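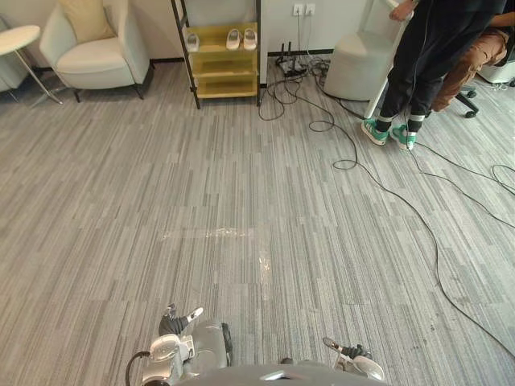
Florian Marty
Lounge attendant, Corley site
Thread starter

Right, long one, sorry. I've been doing the guest lounges at Corley for Ganach for 5 years. It's resetting mainly - cushions, slippers back on the rack, fruit basket where it should be, chairs straight, check under the sofas for chargers and earrings and children's stuff. Since the spring we've had the Radberg in with us and I wanted to ask if anyone else on here shares a floor with a machine, and what it's done to your day.

Mine has gone a bit odd. I used to do 10 rooms a shift on my own with the radio on. Now we do fewer and there's always company, one person standing by it and one sat down watching how it's getting on. They're perfectly nice. But I've spent so long learning to do a room quickly, and now half of what I do is explain why I do things. Why does the cushion go in the corner and not flat on the seat? I don't know, it looks nicer! I've never had to say it out loud before.

Then there's the cables. I've spent years telling people not to leave leads across a carpet and I now step over a whole nest of them every morning with an armful of slippers.

What I will say is I'd expected it to be a sort of big hoover, and it's the hands I can't stop looking at. They've got proper fingers, side by side, with a thumb, and a black crinkly sleeve over the top like the bit in the middle of a bendy bus.

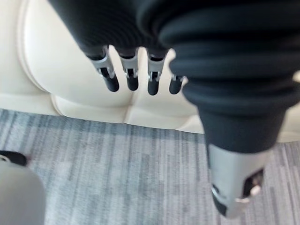
And you do start watching your own hands after a while. I picked up a cushion the other day and noticed I pinch the corner, flip it and thump it, all in one go, and I've no idea when I started doing that. I've had it all asked about in great detail and I came home more tired from being asked than I ever did from the cushions.

So, has it made your job better or worse? And did anyone get more money for it, seeing as we're basically the trainers?

- - -

tealeaf_sue
No to the money here. We were told it was "development". I'm in linen, we've had a folding machine for ages and it's fine, it folds, but I used to have someone to talk to on the other side of the sheet and I don't now. That's what changed for me. At least yours comes with people!

- - -

gantry_pete
Bit of a moan this, isn't it? I had 2 shoulder ops from lifting and I'd have bitten your hand off for a machine. If it ever gets good enough to go under the sofas for you, let it. Your knees will thank you.

- - -

Florian Marty
Fair enough Pete, and my knees agree with you. I'm not against it. I'd hand over under-the-sofa tomorrow. It's more that nobody sat us down and said which bits we'd be keeping.

- - -

tealeaf_sue
They won't say, they don't know yet. Ask anyway, and get it in an email.

- - -
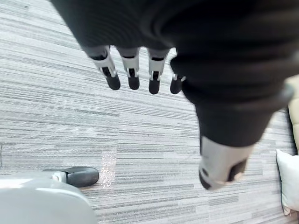
Corley, May

Florian Marty
Back again with an update, as Sue told me to ask. I did ask! Laskowska is our supervisor and she was quite straight with me. No hours going before the end of the trial, and after that it'll be looked at site by site. Pete will say that's good news and Sue will say it's no news, and I've gone back and forth between the two of you all week.

The bit I hadn't thought of is the floor. She's got us doing a walk round before it starts now, picking up any odd bits lying on the carpet, tape, wheels off things, pillows that have slid down. It used to be that I tidied the room. Now I tidy the room so that it can be tidied. I said that to her and she did laugh, but she wrote it down as well, and it's going on the sheet as its own task with its own time, 5 minutes a room. Before that it was just coming out of my break.

- - -

gantry_pete
That's a win, take it. Five minutes on paper is worth more than any speech.

- - -

mopandbucket
Disagree with Pete. Once it's on a sheet it gets timed, and once it's timed it gets shaved. We had a floor scrubber come in and the "prep" went from a proper job to something you were meant to do while walking to the next thing. Keep your own note of how long it takes you. Every room, start and finish.

- - -

Florian Marty
Oh that's a good shout, I'll start a little notebook. Funny thing is I don't mind the slow rooms as much as I did. I stood with a cup of tea and had a proper look at the lounge, the cream sofa and the blue cushion and the fruit basket on its little round table, and I've been in there so many times without once just standing in it.
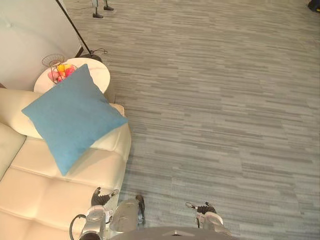
Thread split by moderator: Who signs off the room?

mopandbucket
Moving this over as it's a separate question. Florian, if the machine does part of a room and a guest complains, whose name is on the card?

- - -

Florian Marty
Mine at the moment. I check it and I sign it, same as before, and if a cushion's wonky I do it again.

- - -

gantry_pete
Then you're the supervisor, mate, and you should be on supervisor's pay.

- - -

tealeaf_sue
Now he's talking sense. Florian, put that in the next email.

- - -

Florian Marty
Drafting it tonight. I'll post what she says.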